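Two people wanted for the Kukberg arm build, Clumville shared workshop

Friday evenings, from July

We are building a robot arm that fetches and carries small household things, and we need two more people to help us finish it. The work takes place in the back bay of the shared workshop on Rullanier Road, Clumville. It is unpaid. Parts, tools and tea are covered, and you will not be asked to buy anything.

The build is called Kukberg. It was started by Erasto Khaemba, who looks after the mechanical side, and Elibariki Obura, who writes the control code. The arm moves well enough by itself. Most of the time now goes on the gripper and on the practice tasks, which all use ordinary objects: a wicker basket, balls, mugs, folded cloths.

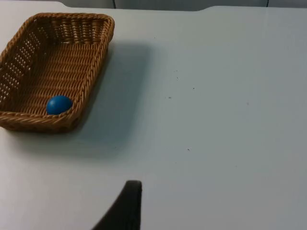 Basket and blue ball on the practice table, with the tip of a gripper finger in front.

Places open

1. Gripper and fingers. You would take over the fingers and their pads. We have been through four shapes and none of them suits everything on the list. You should be able to use a file, a drill and a small saw, and be willing to make the same part several times over. Drawing on a computer is useful but can be learnt here.

2. Practice runs and notes. You would set out the objects, start each run, and write down what the arm did. We do 15 runs in an evening when things go well. This suits someone patient with clear handwriting or quick typing. No technical background needed.

The basket task is the one we want settled first. The arm has to take hold of the rim, lift, carry to the other end of the table and put down. The rolled edge is thicker than the walls, so the fingers have to open wide and still close firmly enough to hold.

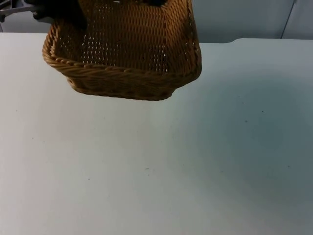
Lifting by one side means the basket tilts, and anything inside can roll to the low end. Whoever takes the first place will be working on this with Erasto from the start. We have talked about a wider pad and about gripping at the middle of the long side, and would be glad of other ideas.

Hours

We meet from 7 until 9 in the evening. Please only apply if you can come most weeks – the bay is shared with the Chege bicycle repair group, and we can't easily swap nights.

What you need to know

You must be 18 or over and a member of the workshop, or ready to join. New members have a short safety talk before using the machines. Long hair tied back, closed shoes, no loose sleeves near the arm. The bay is on the ground floor and the door is wide enough for a wheelchair. The table height is fixed for the moment.

How to apply

Leave a note in the Kukberg tray at the workshop desk, or speak to Elibariki on any build night. Say which place you want and tell us in a few lines about something you have made or mended. It need not have a motor in it. We will ask you to come along for one evening before either side decides.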